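Lepik Apiary, Site Inspection Checklist
Drirnetlow Beekeepers' Association
Inspector: Vija Petrauskas
Date of visit: 17 Nov 2019

1. Access and siting
Path clear of trip hazards: Yes
Hives at least 15 feet from the boundary: Yes
Comment: Ground behind the shed is soft. Heavy boxes should be carried by two people until it is firmed up.

2. Hive stands
Level and stable: No
Comment: The stand under the Trulik hive leans forward. Relevel before January.

3. Entrances
Mouse guards fitted: 2 missing
Comment: To be fitted at the next visit. Dead bees were cleared from one entrance.
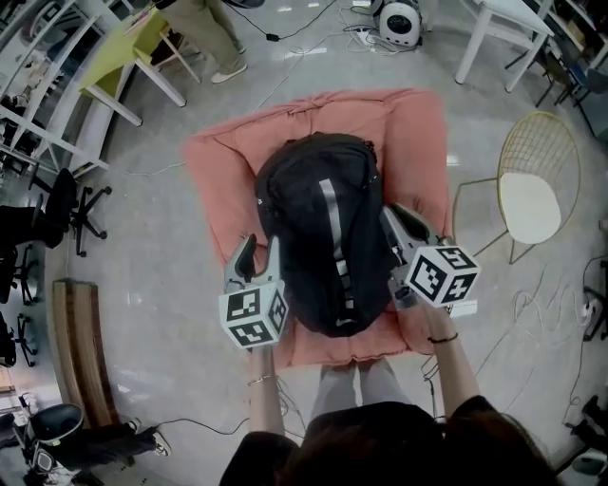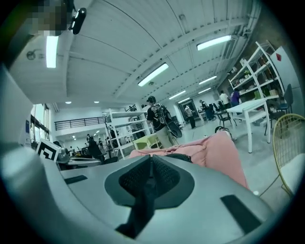
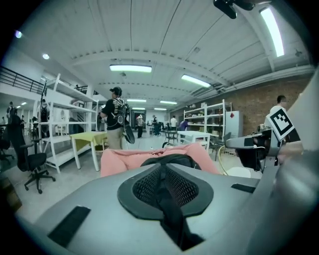
4. Smoker and fuel
Smoker stored in a metal box with a lid: Yes
Water or extinguisher within reach: No
Comment: A filled bucket must be present whenever the smoker is lit.

5. First aid
Kit complete and in date: Partly
Emergency contact posted: Yes
Comment: Antihistamine tablets have expired. The posted directions should name the Ala Road gate, as the lower gate is kept locked.

6. Winter stores
Hives hefted: Yes
Comment: Weights acceptable except hive four, which is light. Fondant is to be placed above the cluster.

Result: Pass, subject to items 2, 3, 4 and 5.
Signed: V. Petrauskas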